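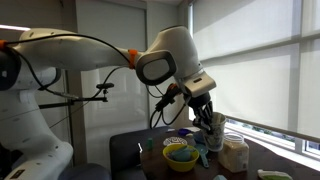 Multi-fingered hand on the white arm, holding a clear plastic cup over the table.

Workshop Tips: Comparing Robot Hands on Kitchen Jobs

These notes come from trying two hands on the same arm at the Dindstead workshop. One is the Vostix, with several jointed fingers. The other is the Mahawong, a plain gripper with two flat jaws. The controller was an Enditz for both. If you have an arm at home or in a shared shop and want to know which hand to buy, you can run the same tests with things from your own cupboards.

Start with a cup

A clear plastic cup is a good first object. It is light, it bends when squeezed too hard, and it costs next to nothing to replace. Set the grip force at the lowest step and raise it one step at a time until the cup stays put when the wrist turns. Write that number down. On the Vostix we ended up at 5. The Mahawong held at 2 but left a crease in the side of the cup, and a strip of shelf liner on each jaw fixed that.

Watch the tilt. A jointed hand often closes one finger ahead of the others and tips the cup as it grips. Starting with the hand a little lower on the cup helped more than any change in the settings.

Use real kitchen things

Foam blocks tell you very little. Put out a bowl, a small plate, a scoop, a few lids and a jar of rice. Choose bright colors if you plan to use a camera later. Our overhead camera found a yellow bowl right away and kept losing a clear cup against the window.

Lids are the hardest. Lying flat, they give the fingers nothing to get under. Slide the lid to the edge of the table and pick it up from there, or lay a folded dish towel under one side. The Mahawong did better on lids. The Vostix did better on the scoop, which has a round head and a thin handle and kept turning in the flat jaws.

A full jar of rice may be too heavy for the hand even if the arm can lift it. Check the rating for the hand itself. Begin with the jar a quarter full and the lid on tight. Rice gets into finger joints, and a dry paintbrush is the best thing for getting it out.

Light

Pull the blinds before using a camera near a window. White roller blinds are fine. In December we had to redo a whole afternoon of tests after the sun moved across the table and the camera settings no longer suited it. From then on we checked the exposure again every 30 minutes.

Cables

Leave enough slack at the wrist for a full turn each way, then tie the bundle to the arm farther up with a hook-and-loop strap. Don't use zip ties, which have to be cut each time you change hands. Run the wrist through its whole range at slow speed and look for loops that catch on the table edge or on a jar. Ours snagged on a bottle twice before we moved the strap.

Changing hands

Power down the controller first. Put the mounting screws in a saucer. The tool length has to be entered again for each hand, and if you forget, the fingers will stop short of the table or run into it. Do the first move well above the table.

Which one to get

For cups, scoops and anything with an odd shape, the Vostix. For lids, boxes and packages, the Mahawong, and it is much easier to clean. The Enditz controller stores settings for both under separate names, so label them by hand and object, such as "Vostix cup" or "Mahawong lid."

Keep the stop button on the same side of the table as your chair.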